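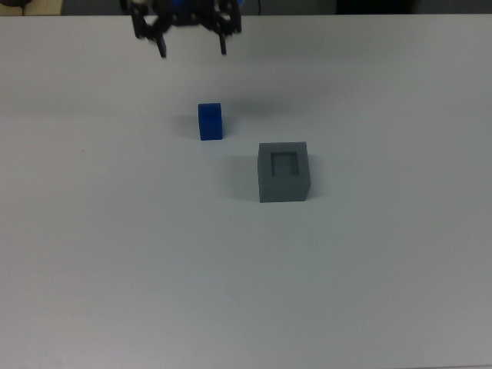

Sorting Sounds: Corentin and Dorian Delorme, the father and son behind the small Flirnwood publisher Maillard, have put out a boxed set of picture cards for children who mix up similar sounds. Called Gunum, after the round green creature that shows up on many of the cards, the set is meant for kids from preschool through second grade who say "tat" for "cat" or "wabbit" for "rabbit." The cards come in pairs of words that differ by a single sound, and the child has to say the right one to get the right card. All you need to play is a cleared stretch of table, plain and white if you have it, so the drawings stand out and a child's eyes don't wander off to a patterned cloth. A rug works too, though the cards are thin and hard for small fingers to pick up off carpet.

The box holds 116 cards, a cloth bag and a short booklet for parents. Dorian Delorme, who drew the pictures, worked as a school speech aide in Stisberg for six years before joining his father's business. He said most of the word pairs came from lists he kept on the job, and that he dropped any word a four-year-old could not be expected to know. "Moor" and "lore" went early. "Goat" and "coat" stayed in, and so did "tea" and "key," which he said gets the most laughs because Gunum tries to drink the key.

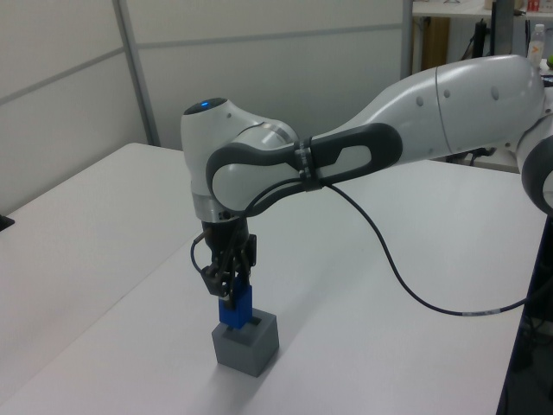
The booklet is written by Corentin Delorme and runs to 24 pages. It suggests playing for five minutes at a time, twice a day at most, and stopping while the child still wants more. It also asks parents not to correct every slip. When a child says the wrong word, the parent hands over the card that matches what was said and waits. Many children will try again without being told to. The booklet gives four other games, including a memory game and one where cards are hidden around a room, and there is a page on when to talk to a speech pathologist about a sound that is not coming along.

A first printing of 500 boxes was sold last fall, mainly to schools and clinics in and near Stisberg. The second printing is 1,000 boxes and has a few changes. The cards now have rounded corners, and the printed word has been moved to the back, after several teachers said early readers were looking at the letters and skipping the picture. The lid fits more tightly as well.
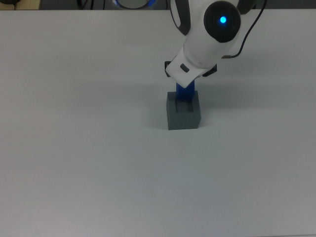
Parents who have used other articulation cards may find the range of sounds a little narrow. The set covers k, g, t, d, s, sh, r, l and w. It has nothing for th, and blends such as "st" and "pl" turn up on only a handful of cards. The younger Delorme said a second box for blends is being drawn now and should be ready by April.

Gunum is sold through the Maillard shop in Flirnwood and by mail order. Schools and libraries ordering five or more boxes get a discount. The shop will also replace single lost cards for the cost of postage, as long as you can tell them which word is missing.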